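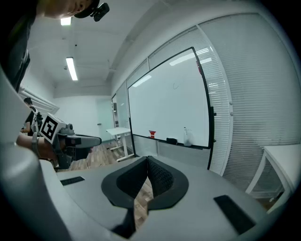 Room 332 notebook, continued from the green binder

Add to the bottom, sign your bits, don't tidy other people's spelling.

April, leftovers. The big whiteboard is ours for good now! Lakmal Kumarasinghe got the final yes from Winska downstairs, who had it parked behind their print shelves with a bike leaning on it. I have wanted a board like this since we moved in. You can write on it standing up, sitting down, or crouching at the low end when the high end is full, and you can turn the whole thing away from the lights when they glare. The wall boards in the old place could do none of that.

First cleaning was a real job. There were old layers of somebody's floor plan on it that an ordinary dry wipe only smeared. What worked in the end: a damp cloth first, let it dry, go over the ghost lines with a fresh marker, wipe while the ink is still wet, then the spray. Obaidul did the top half because he can reach it. I did the bottom half and the tray, and got more black dust out of that tray than I would have thought possible.

Open from April:
Decide where the board lives (see below, decided!)
Second eraser
Label the shelves in the glass-fronted cabinet
Do something about the floor cables
Blinds cord sticks on one panel, ask Ruotsalainen when they come for the lights

Ruotsalainen have now been, by the way. They looked at the cord, said it was the cord, and wrote down a part number. Lights are fine.

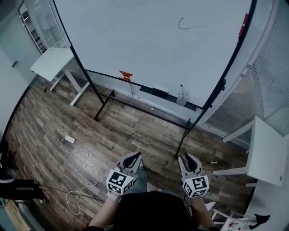 Narnanley, 20 May 2023

Layout day, and I'm very pleased with it. We've been arguing about the board since it came up, so we tried it properly, with tape on the floor and everything pushed about until it felt right. It now stands at an angle on the blinds side of the room, with the glass partition behind it. Good even light on the surface, and the blinds give it a calm background so that your eye goes straight to the writing. Before this we had it square to the wall near the door and you always ended up standing in your own shadow.

Tharindu measured the clear floor in front of it: 258 cm from the tray to the tape line. That is enough for a few people to stand and point without stepping on each other, and it still leaves a way through to the door. I like this number very much and would ask everybody not to eat into it with boxes.

The white tables. One stays by the glass cabinet, so things can come off the shelves and land straight on a flat surface. One stays along the blinds and is the sit-down table. We tried pushing them together into one long table and it was lovely to work at, but it swallowed the middle of the room, and Janaka couldn't get the cabinet open all the way. Back they went. The whole swap and swap back took 20 minutes, so if anybody wants to try a different version for an afternoon, please do, it's easy. Two people, one at each end, lift and don't drag. The floor has enough scuffs already.

About the floor: I really like those planks, the mix of brown and gray hides a lot. It also hides small things you drop, as I found out with a washer that I hunted for on my knees. There are scraps down there still, little white bits of something. Broom lives behind the door from now on.

Cables. This is the part I'm least happy with. The power strip is still on the floor on the cabinet side and the white cable wanders off from it in a tangle, out into the part of the floor where people walk. The thin black one crosses over too. Habibur has a plan to run both along the baseboard behind the board stand and come out under the table by the blinds, with clips. I think it's a good plan. It needs a longer lead than the one we've got. Until then, pick up your feet.

The board itself. Surface is as good as bare, with one curved marker stroke near the top that I've left alone. Obaidul says it is the start of a drawing for Zatusum and Tharindu says it is where somebody tested a pen. If it still hasn't turned into anything by the next entry I'm wiping it off.

The red magnets on the edge stay up there, one over the other, so they're always in the same place when you need to hang a sheet. They grip well – I hung three sheets of the heavy paper under a single one and it held through lunch. The orange-red bit of paper taped on the bottom edge is torn and has had its day. Whoever put it there, take it down or tell me what it was for. (Warm cloth for the tape gum, please, no blades on the frame.)

Tray rules, such as they are: eraser in the tray, markers in the clear cup at the right end, cap down. The cup is Janaka's idea and I'm a convert. Markers used to roll along the tray and go off the end, and now they just sit there waiting for you. Dead markers go in the bin and don't go back in the cup. I tested all of them this morning and only the black was worth keeping, so new ones are on the list, and can we please get a proper green this time!

The stand is steady on this floor. I gave it a good shove from both sides. The crossbar is at shin height, so mind it when you come round the back to reach the blinds. Lakmal has already met it.

Cabinet: shelves not labeled yet. I'd like to do it by what you reach for most, with the daily small parts at chest height, and the spares up top. Tharindu wants it alphabetical. We'll see who gets to the label maker first.

To get:
Longer lead, plus baseboard clips (Habibur)
Markers, black, blue, green (me)
Second eraser, still
Part for the blinds cord (Ruotsalainen, chase)
Felt pads for the table legs, the thick kind

Tape on the floor stays until everyone has worked a full week with this layout. Write complaints underneath and put your initials.

Tape is peeling by the door already, used the paper kind. Will redo with cloth tape. O.K.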